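Reviews | Teaching and Teleoperation Tools

Prarnow Teleoperation Kit: Institutional Review

January 23, 2024
By Solomiia Demchenko

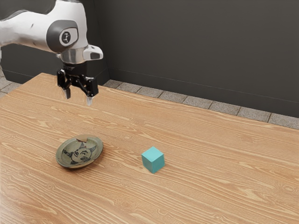

The plate and cube task in the Prarnow simulator, gripper open above the table.

The Prarnow kit is sold to training centers and small laboratories that need to record demonstrations for a robot arm without writing motion code. It consists of a hand controller, a foot pedal and a simulator in which the operator drives a rendered arm before moving to real hardware. Our department evaluated the kit on behalf of the instruction unit, which had asked for a replacement for the Brurko joystick set purchased three years ago.

Two operators, Joris Mertens and Nurhan Gündoğdu, recorded 216 demonstrations of a single task: pick up a small teal cube and set it on a shallow round plate. Mertens had prior experience with remote control. Gündoğdu had none and completed the supplied tutorial in 30 minutes.

Control of the arm is good. The rendered wrist follows the hand closely, and the pedal, which holds the arm still while the operator repositions, was adopted by both operators at once. Opening and closing the gripper is assigned to the index trigger. The trigger spring is stiff, and Gündoğdu reported a sore finger after long sessions.

Judging depth proved harder. From the default viewpoint the cube's shadow on the wood is faint, and early attempts closed the fingers short of the cube. A second view can be opened from the display menu — we recommend that it be switched on from the start. Of the full set, 32 recordings were discarded, most of them for this fault.

Playback and trimming are handled in one window. Files are saved automatically, but the naming scheme cannot be changed, and sorting recordings by operator required a separate spreadsheet. The printed manual is clear on installation and thin on calibration. Questions sent to the supplier in September were answered within two working days.

The unit is advised to purchase one kit for the coming term. Sites that already own the Brurko set and use it only for short classroom exercises may reasonably keep it. A loan copy of the Prarnow controller is available from Tibor Csizmadia at the equipment desk.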